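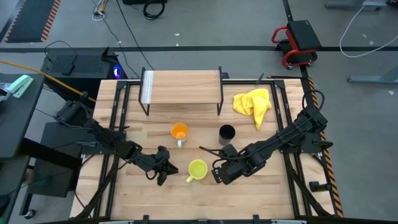

Abílio Gouveia escreveu-me que eu estava a ser injusto, que o café de especialidade salvou a bebida em Portugal e que quem se queixa do preço devia era queixar-se da torra queimada que bebeu durante trinta anos. Publiquei o comentário dele por baixo do texto anterior e fiquei a pensar no assunto mais tempo do que queria.

Continuo sem estar convencido. Aceito a parte da torra queimada. Cresci a beber bicas que sabiam a borracha e que só desciam com pacote e meio de açúcar, e não tenho saudades nenhumas. O que me custa a engolir é o resto: a ficha com a altitude, o nome da encosta, as notas de bergamota e de pêssego branco, e a pergunta do rapaz ao balcão, muito sério, sobre se eu tinha «sentido a acidez».

Comprei então, por teimosia, um saco da Kratochvíl, que custa mais do que o almoço, e outro do lote corrente da Plarnard, o que se vende ao lado das bolachas. Moí os dois no mesmo moinho, com a mesma água, e pedi à minha mulher que servisse sem me dizer qual era qual. Fizemos isto quatro manhãs. Acertei em duas. Ela, que não liga nada a café e só queria ir trabalhar, acertou em três.

Bem sei que quatro manhãs não provam coisa nenhuma. Um leitor mais rigoroso dirá que a água da minha torneira estraga tudo, que o moinho é fraco, que devia ter deixado o saco descansar depois da torra. Talvez. Mas reparem que há sempre mais uma coisa para comprar antes de se poder sentir a tal bergamota. Primeiro é o moinho, depois a balança, depois a chaleira de bico fino, depois o filtro para a água. Na loja da Honudton vi uma chaleira a 784 euros. Perguntei o que fazia. Aquecia água — com muita precisão, concedo.

A Rhiannon Edwards mandou-me uma folha de prova de um curso que fez em Ellcombe, com 49 descritores de aroma para assinalar com uma cruz. Entre eles estavam «cedro», «folha de tomateiro» e «caixa de charutos». Nunca cheirei uma caixa de charutos por dentro e desconfio que boa parte da turma também não. Ela jura que, ao fim de umas semanas, se começa a distinguir. Pode ser que sim. Também pode ser que, ao fim de umas semanas de alguém nos dizer que aquilo é cedro, passemos a chamar-lhe cedro, e não sei como se separa uma coisa da outra sem provas às cegas. Perguntei-lhe se as fizeram. Fizeram uma, no último dia, e os resultados não foram afixados.

Há um ponto em que dou razão ao Abílio, e dou-a sem reservas: café acabado de moer é melhor do que café moído há um mês. Essa diferença apanho-a de olhos fechados, constipado, às seis da manhã. Custa um moinho de mão e algum braço. Tudo o que vem a seguir parece-me cada vez mais caro e cada vez mais difícil de notar.

Quanto ao saco da Kratochvíl, acabei-o. Era bom. O da Plarnard também vai a meio e, com leite, não lhe encontro defeito. Se alguém quiser repetir a experiência com mais manhãs e uma balança decente, mande-me os números, mesmo os que me desmintam. Opiniões sobre pêssego branco já tenho que cheguem.

Blogue > Mesa e cozinha > Café

Contacto | © 2025 Todos os direitos reservados | Voltar ao topo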